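Matching a wall colour to a pale worktop

Last updated: July

The method below covers painting a plastered wall behind a fixed work surface so that the two read as the same colour under normal room lighting. It assumes sound plaster, an emulsion finish and a worktop that is staying in place. Splashbacks, tiles and bare brick need a different approach.

Checking the surface

Wipe the wall with a damp cloth and let it dry overnight. Press a strip of masking tape against the plaster, rub it down and pull it off sharply. If paint or powder comes away with it, the surface needs stabilising before anything else goes on. Previously painted walls in a kitchen or workroom should be washed with sugar soap and rinsed twice.

Fill dents and screw holes slightly proud of the surface. Sand flush with 180 grit once the filler is hard, then brush off the dust. Hold a torch flat against the wall and move it along slowly. Ridges that are invisible in daylight show up as shadows and can be marked in pencil.

Choosing the colour

Pale greys are harder to match than strong colours. Most contain a small amount of blue, green or red, and the eye picks up the difference when two of them meet along a straight line. A printed colour card is good enough for a shortlist and no more.

Paint each candidate on a piece of lining paper, A4 or larger, in two coats. Leave it for a full day, as emulsion darkens when it dries. Stand the sheet upright behind the worktop, touching it, and look at it in the morning, at midday and under the lamps you use in the evening. A horizontal surface catches more light from the ceiling than a vertical one, so the wall sample should usually be one step lighter than the worktop when the two are laid side by side.

The schedule on this page was worked out with Lecomte durable matt in shade 771. Gundden makes a near equivalent, though it leans green under warm lamps. Wing-sze Chow tested both against a light laminate and preferred the Gundden in a north-facing room.

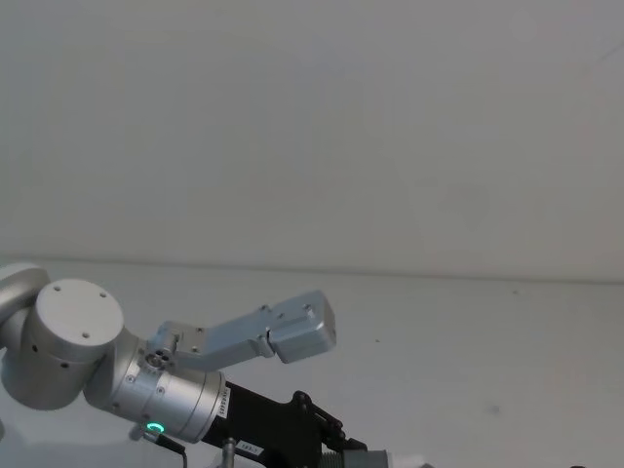

Plain wall in pale grey-white with a matching light work surface.

Sheen matters as much as shade. A satin wall above a matt worktop will look like a different colour from most angles even if the pigment is identical. Match the sheen first, then the colour.

Masking the joint

Clean the back edge of the worktop with methylated spirit. Apply low-tack tape along the edge in one continuous length, and press it down with a plastic filling knife. Cover the rest of the surface with polythene, taped to the first strip.

If there is old sealant in the joint, cut it out completely. Paint will not hold on silicone, and residue left on the plaster causes small round craters in the finish. Hoserach sealant remover works on most types. Leave it for the time on the bottle, scrape, and wipe down with clean water.

Painting

1. Apply a mist coat to any new filler or bare plaster, thinned according to the tin. Allow it to dry.
2. Stir the paint from the bottom for two minutes. If the job needs more than one tin, mix them in a bucket before starting.
3. Cut in along the worktop, corners and ceiling with a 50 mm brush. Work in short runs so that the roller can follow while the edge is still wet.
4. Roll the wall with a medium-pile sleeve in upright strips, each overlapping the last by a third. Finish every strip with one light upward stroke.
5. Leave for four hours, or longer in a cold room.
6. Apply the second coat in the same order.
7. Remove the tape 40 minutes after the second coat, pulling it back on itself at a low angle. If the film lifts, score along the edge with a sharp blade before going on.

Sealing

Wait until the paint is fully dry, normally the following day. Run a narrow bead of Bruvia neutral-cure silicone into the joint and tool it once. White silicone is noticeably brighter than a pale grey wall. Translucent or light grey gives a less obvious line.

Common faults

Patchy sheen (flashing): usually caused by touching up after the wall has dried. Repaint the whole wall from corner to corner.

Visible band along the worktop: the brushed edge has dried before the roller reached it. Sand lightly and apply another full coat.

Colour looks wrong after dark: check the lamps before repainting. Lamps of different colour temperatures in the same room will pull a neutral grey in two directions.

Keep a small sealed jar of the mixed paint, labelled with the shade number and the room.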